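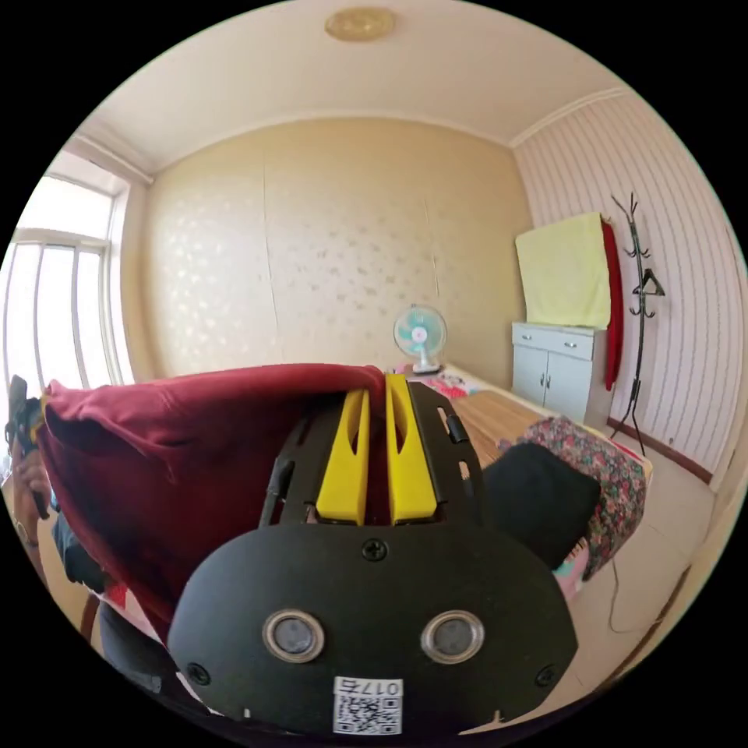 A reader wrote in to ask why I don't just put the laundry away as it comes off the line in Hollotwood, and told me a bedroom that gets tidied once a week is never tidy.

Fair enough. I tried it her way in November and lasted 4 days.

What I do now is bring it all into the bedroom and start with the big pieces. The dark red cloth gets folded first and the quilt goes to the edge of the bed. Towels wait on top of the blue-gray cabinet until the drawers are sorted. The top two drawers are for small things only, and I took six odd socks out of them this time.

The little fan stays out until the weather turns. I have looked at storage boxes from Verkbridge, but I don't have the floor space. The winter blankets are next, and they still need washing.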